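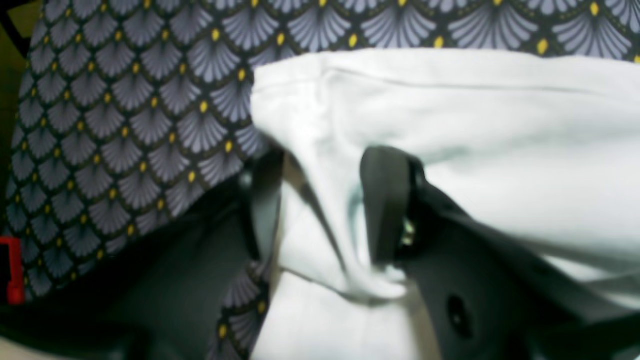 Fig. 2. White cloth on patterned fabric.

Section 4: Logging a player as limited or out

The Nellier tracker comes with a readiness score, and the sales sheet makes a lot of it. Treat it as a guess. The score is built from running load and sleep entries, and players fill in the sleep entries themselves. Use the steps below for the injury report and let the score sit in its own column.

1. Open Roster and select the player.
2. Under Status, choose Full, Limited or Out. Skip "Auto." It reads a walk-through as a full practice.
3. Enter the body part. One word will do: hip, ankle, chest.
4. Enter the trainer's name. The report will not save with this field blank.
5. Press Save, then reopen the entry and check that it kept your choice. Version 2 of the app sometimes goes back to Full.

Note: The load alarm is set at 3,000 yards for every position. A lineman may never reach it and a cornerback can pass it on an ordinary day. Sinan Canpolat, who ran the trial at Prumport, turned the alarm off for linemen and lost nothing he could name. To change it, go to Settings > Load > By position.

Note: The history graph shows the last 40 sessions. Older ones are kept but must be exported.

Caution: Do not clear a player on the basis of a green score. Green means that no limit was passed. It does not mean that a hip has healed, whatever the color suggests.

Caution: Export the report before you update the app. The update notes say saved entries carry over. Check yours anyway.

For vest charging and fit, go to Section 5.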